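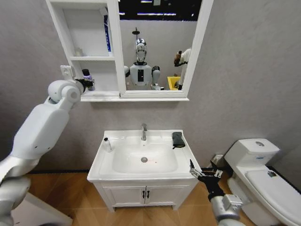

Mirror cabinet with open shelves on two tiers, mounted on a gray bathroom wall.

15/11/2024 – Feltness presents Gromoneo, a mirror cabinet for the small bathroom. Daily bottles and tubes stand on the open shelves, and the mirror is directly beside them – no door must be opened in the morning.

"Many of our customers share one narrow bathroom," says Sharada Unnithan, product manager at Feltness. "They asked us for a place where each thing is easy to put back."

Gromoneo is available in white from May at Fokar stores.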